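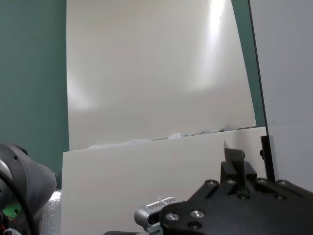

*White board, teal-green wall.*

# Skulona: frequently asked questions

Skulona is a social and support group for lesbian, gay, bi, trans and queer people in Darkell and the villages nearby. These are the questions we get most often by email. If yours isn't answered, write to us and Jiahui Jiang or Tadeusz Ziółkowski will reply, usually within a few days.

## Coming along

**Do I have to be out to attend?**

No. Plenty of members are out to a few friends, or only to us. We don't ask how you identify, and you can leave the question blank on the joining form. If you're still working it out, you're welcome on the same terms as everyone else.

**Is there an age limit?**

Our evening meetings are for people aged 18 and over. There is no upper limit. Under-18s should look at the Lei group, which has its own staff and its own safeguarding arrangements. We can put you in touch.

**Can I bring someone with me?**

Yes, one friend, partner or relative at your first meeting. After that we ask that guests come to the open socials only, so that the discussion evenings stay private.

**What happens at a meeting?**

Doors open at 6.45pm and we start at 7.15pm. There is a short welcome, then either a talk or a discussion, then tea until 9pm. New people are not asked to introduce themselves to the room. You can sit and listen all evening if you like.

**I'm nervous about walking in on my own. Can somebody meet me?**

Yes. Email the day before and Bautista Palma will meet you at the bus stop on Surkik Road, or at the side door if you prefer. Tell us what you'll be wearing and he'll do the same.

## Privacy

**Who will know I've been?**

We don't keep a register of who attends. The mailing list holds first names and email addresses and is seen by two people. Messages come from an address with no mention of the group's purpose, and the subject line is always "Skulona news".

**Do you take photographs?**

Not at discussion evenings. At the summer picnic and the October supper there is a photo table for anyone who wants a picture taken, and the rest of the room is kept out of it. Please don't post photos of other members without asking each person first.

**What if I see someone from work?**

It happens in a town this size. Members agree not to mention outside the group who they have seen here, and that agreement doesn't end when someone leaves. If you would be uncomfortable meeting a particular person, tell Jiahui – she won't pass on your reasons.

## Family and friends

**My son has just come out. Is there anything for parents?**

Fengying Dai runs the parents' circle every month. It is a separate meeting with a separate mailing list. Some parents come once with one question, others have been coming for years. Your child doesn't need to be a member, and needn't know you've been in touch.

**Can you talk to my family for me?**

We can't act as go-between. We can help you plan what to say, go through a letter with you before you send it, or be on the end of a phone afterwards.

## Money

**What does it cost?**

Meetings are free. Membership is £4 a year and gives you a vote at the annual meeting and a discount on the supper. If £4 is a problem, tick the box on the form and leave it at that.

**How are you funded?**

Mostly by subscriptions and the supper. Last year the supper raised £358, and a sale of secondhand books brought in £231. We also had a local grant of £1,000, which went on room hire and the phone line.

**Can I donate things?**

Books yes, if they are in readable condition. We have no space for furniture. Guoqing Bai looks after the lending shelf and is short of anything on trans history and of large-print novels.

## Practical

**Is the building accessible?**

The side door is level and there is an accessible toilet on the same floor. The hearing loop works in the main room but not in the kitchen. Assistance dogs are welcome.

**Where do I park?**

The car park behind the library is free after 6pm. Don't use the spaces by the surgery, even when they're empty – they are ticketed.

**Do you offer counselling?**

No. We are not trained counsellors. We keep a list of therapists who have experience with LGBTQ+ clients, and you can ask for it without giving your name. If you are in immediate danger, ring 999.

**How do I leave the mailing list?**

Reply to any message with "remove" and your address will be deleted. You can still come to meetings.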